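Adjusting Concealed Cabinet Hinges

Doors on frameless cabinets rarely stay aligned for the life of the kitchen. Screws settle, side panels move slightly with the seasons, and a heavy door pulls on its top hinge every time it is opened. Most misalignment can be corrected with a screwdriver and no removal of parts. The procedure below applies to two-part concealed hinges with clip-on arms. One-piece hinges on face-frame cabinets have fewer adjustments and are covered on a separate page.

Tools

No. 2 Pozidriv screwdriver (a Phillips driver will fit but tends to slip and damage the head)
Steel rule, marked in half millimeters
Pencil
Two thin wood shims or folded card
Short level, 30 cm or longer

Before you start

Check the cabinet first. A door that hangs perfectly in a twisted box will still look crooked. Place the level on the cabinet floor front to back and side to side, then measure both diagonals of the opening. If the diagonals differ by more than 2 mm, loosen the wall fixings, shim the base or the hanging rail, and retighten. Repeat the diagonal measurement before touching any hinge.

Next, open the door and try to lift it gently at the handle side. Any play means a loose mounting plate or a loose cup. Tighten these before adjusting. If a screw turns without biting, go to Stripped screw holes.

The three adjustment screws

Each hinge arm has a front screw, nearest the door, and a rear screw. The mounting plate carries either a pair of slotted screw positions or a single cam.

Side adjustment (front screw). Moves the door left or right across the opening. Because each hinge is set separately, this screw also corrects tilt.

Depth adjustment (rear screw). Moves the door toward or away from the cabinet edge. On cam versions the screw turns freely to its limit. On older slotted versions it must be loosened, the arm moved by hand, and the screw tightened again.

Height adjustment (mounting plate). Moves the whole door up or down. All plates on a door must be moved by the same amount.

Procedure

1. Close the door and note where the gap is uneven. Mark the wide end lightly in pencil on the cabinet edge.

2. Set the height. Loosen the plate screws on every hinge by half a turn, support the door on shims, bring it to the correct line, and tighten from the top hinge down. If the plate has a cam, turn each cam the same amount.

3. Correct the tilt. If the top of the door leans away from the hinge side, turn the front screw of the top hinge to draw it back. Work in quarter turns and close the door after each one. If the screw reaches its limit, split the correction between the top and bottom hinges, turning them in opposite directions.

4. Set the side gap. Turn all front screws by the same amount. For a pair of doors, aim for 3 mm between them and adjust the hinge side of each door equally.

5. Set the depth. The closed door should leave a gap of 1 to 2 mm along the hinge side of the cabinet. With no gap the door binds, and the hinge arm works loose over time.

6. Recheck the height. Side adjustment on a wide door can move the lower corner by a visible amount.

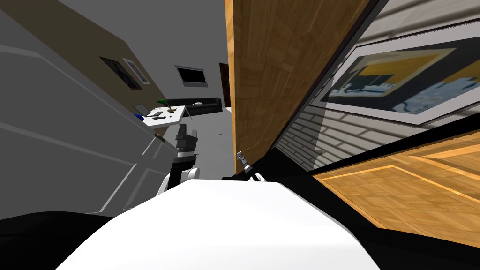

On doors with three or more hinges, release the middle hinges before step 3 and adjust them last. A middle hinge left tight will hold a slight bow in the door, and the top and bottom settings will drift within a few weeks. Tall larder doors — anything over 1600 mm — should be adjusted fully loaded if they carry racks.

Stripped screw holes

Remove the plate. Drill the hole out to 8 mm, to a depth of 13 mm, with tape on the bit as a depth stop. Glue in a hardwood dowel, leave it overnight, and trim it flush. Drill a 2.5 mm pilot hole and refit the plate with the original screw. Filling the hole with matchsticks and glue works on solid wood but does not last in particleboard.

Spacing between plate holes is normally 32 mm, center to center. Kaver plates of the older pattern use a wider spacing and will not line up with replacement parts, so measure before ordering.

Maintenance

Check the plate screws once a year. Wipe the arms with a dry cloth and put one drop of light oil on each pivot. Keep oil off the damper if the hinge has one.

Page maintained by Julián Rivas. Corrections to the Kaver spacing note are welcome.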